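Cladach Portable Dance Floor
Installation and Use Guide
Section 4: Laying the Floor

4.1 Before you start

Read this section to the end before unloading the first cart. Laying the floor takes two people. One person can lift a panel, but one person cannot close a long row without forcing the joints.

The standard kit contains 50 panels, edge ramps for four sides, four corner ramps, two rubber mallets, a pull bar, a gap gauge and a set of hex keys. Check the contents against the packing list inside the lid of the tool case. Replacement parts are listed in Section 9.

The room must be at normal working temperature. Leave the loaded carts in the room overnight, with the covers off, before laying for the first time. In July and other humid months, run the room's air handling as it will be run during classes.

CAUTION: A fully loaded cart weighs 113 kg. Move it with two people, one at each end, and never pull it down a slope. Lock all four casters before removing the straps.

NOTE: The cart stands 1,570 mm high with the top bar fitted. The top bar can be removed for low doorways. Keep the two bolts in the tool case.

4.2 Preparing the subfloor

1. Sweep the whole area, then vacuum it. Grit under the foam pads is the most common source of noise in the finished floor.

2. Lay a straightedge across the area in several directions. Mark any dip or rise greater than 2 mm with masking tape.

3. Fill dips with the self-adhesive leveling pads supplied. Do not use folded cardboard or carpet scraps.

4. Roll out the underlay with the printed side up. Butt the edges together. Do not overlap them.

5. Tape the underlay seams with the low-tack tape. Do not tape the underlay to the room floor.

NOTE: Concrete floors less than a year old need a moisture barrier under the underlay. The barrier is not part of the standard kit.

4.3 Choosing the starting corner

Start in the corner farthest from the door used for the carts. If the room has a mirror wall, run the long side of the panels parallel to it, and keep the expansion gap on the mirror side clear at all times. Panels have a tongue on two sides and a groove on the other two. In the starting corner, both tongue sides face into the room.

If there is a fixed barre, measure from the wall to the barre posts before laying the first row. Floor-mounted posts must stand outside the panel area. Cutting a panel around a post voids the guarantee on that panel and the ones touching it.

4.4 Clothing and personal items

Wear flat shoes with clean soles and close-fitting gloves. Knee pads are recommended. The top surface is finished for bare feet and soft dance shoes, and it marks easily until the ramps are fitted and the floor is wiped down.
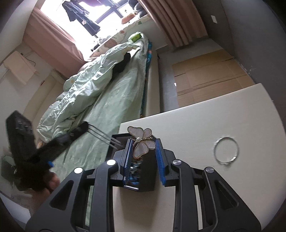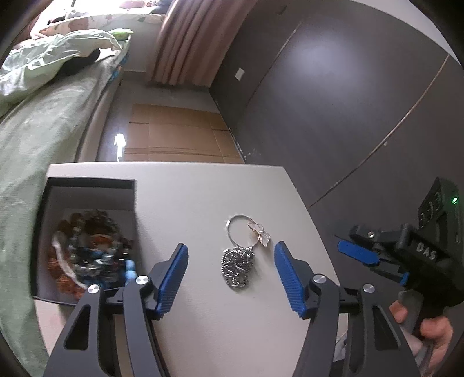 The top layer of each panel is sealed but not hardened, and a scratch that goes through the seal cannot be polished out. Everyone handling panels should empty their pockets and take off rings, watches, belts with buckles and coin belts. Costume pieces with thin metal count as well: a silver-toned bangle like the one in the second picture rides down to the wrist bone and drags along the surface when the hand is flat, and a butterfly ornament with gold-colored metal around its wings, as in the first, can snag in an open joint. Put such items in a closed box outside the laying area. The same applies when the floor is taken up.

4.5 Laying the first row

1. Place the first panel in the starting corner with the label underneath. Leave the expansion gap on both wall sides, using the plastic wedges as spacers.

2. Hold the second panel at a low angle, with its groove against the tongue of the first. Lower it while pushing lightly toward the joint. A correct joint closes with a single click.

3. Run the gap gauge along the joint. If the gauge enters at any point, lift the panel and start again.

4. Continue to the end of the row. If the last panel does not close by hand, hook the pull bar over its outer edge and tap the bar with a rubber mallet.

5. Sight along the row from one end. Correct any bow now by adjusting the wedges.

CAUTION: Never strike a panel directly, even with a rubber mallet. The groove will crack on the underside where the damage cannot be seen.

4.6 Laying the remaining rows

1. Begin the second row with a half panel, marked with a blue dot on the underside. Rows then alternate between full and half panels.

2. Both people kneel on the row already laid, one near each end. Join the first panel of the new row to the row behind it, then work outward.

3. After every third row, stop and check the diagonals with a tape measure. The two diagonals must match. If they do not, the error is almost always in the first row and must be corrected there.

4. Do not walk on the leading row until the next row has been joined to it.

5. When the last row is in place, remove all wedges and count them back into the tool case.

NOTE: Some dealers supply kits with Odano brass seam clips in place of the plastic ones. The two types can be used in one floor but not in one row. Brass clips need a quarter turn with the small hex key after the row is closed.

4.7 Fitting the ramps

Fit ramps on every open side before anyone dances on the floor. An open edge is a trip hazard and leaves the tongues exposed.

1. Slide each ramp section onto the panel edge from the side. Do not push it on from above.

2. Fit the corner ramps last.

3. Tighten the ramp screws until the head is just below the surface. Turn them by hand. A power driver will strip the inserts.

4. Run a gloved hand along the full length of the ramp. Any raised screw head or sharp edge must be corrected.

Kofler ramps from older floors fit the Cladach panel edge only with the adapter strip. Without the strip they appear to seat correctly and then work loose under traveling steps.

4.8 Checking the finished floor

1. Walk every row slowly in socks, placing the full weight on each panel.

2. Mark any panel that clicks, rocks or sounds hollow.

3. Lift back to the marked panel and check for grit, an underlay fold or a missed dip.

4. Wipe the surface with a well-wrung microfiber mop and plain water. Allow it to dry fully.

5. Have one dancer test turns and floor work at low speed before the first class. Spins on the ball of the foot show up an uneven joint faster than walking does.

CAUTION: Do not apply rosin, wax, talc or any spray to adjust the grip. If the surface feels slippery after cleaning, mop it again with plain water and check for detergent residue.

4.9 Recording the layout

Write the row number on the paper label at the end of each row, and copy the layout to the grid in Appendix B. Studios that lay and lift the floor regularly should put the panels back in the same positions each time, as neighboring edges wear together. Users of the Studero room planner can enter the grid under Equipment, then Floors, and print a layout sheet for the cart.

Installation questions that are not answered in this guide should be sent to Mulugeta Admasu, Technical Support, with the kit number from the tool case lid and the layout grid.

Section 5 covers lifting, stacking and storage.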